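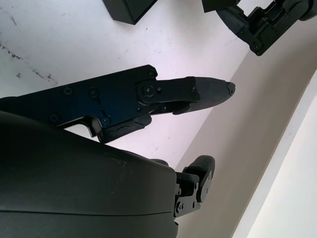 Right gripper over the table, fingertip pad frayed at the very end.

Carow Tabletop Set, README

Recorded by the Wilidard robotics club for our student project. Maintained by Precious Talavera and Jocelyn Manalo, who lost the vote.

What's in it

3,897 short clips of two arms doing small chores on a white table -- reaching, nudging, the occasional pick. Each clip has a wrist view, a head view and joint readings. Clips are sorted by operator, then by task. Hanna Zinchenko drove most of the reaching tasks and would like it known that the jerky ones are Fionnuala's.

Known issues

The table has scuffs. We scrubbed it once in July and they are still in the data, so please don't train anything to find them.

Finger pads wear down. If your model cares about contact, check pad_notes.txt before mixing early and late clips.

The first 200 clips have the left and right labels swapped. Remedios Villanueva wrote a fix, called fix_sides.py. Run it once. Running it twice swaps them back.

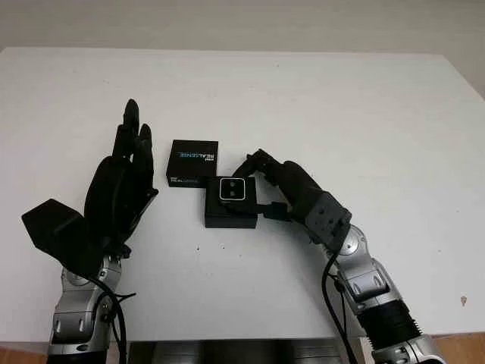
Box tasks are in the folder named boxes, and a clip counts as a success only if the operator pressed the green key at the end. Some operators were generous with the green key. Splits are in splits.csv, with 1,000 clips held out for testing.

Last updated February 20, 2020. Send bug reports to Jocelyn, and complaints about file names to Precious.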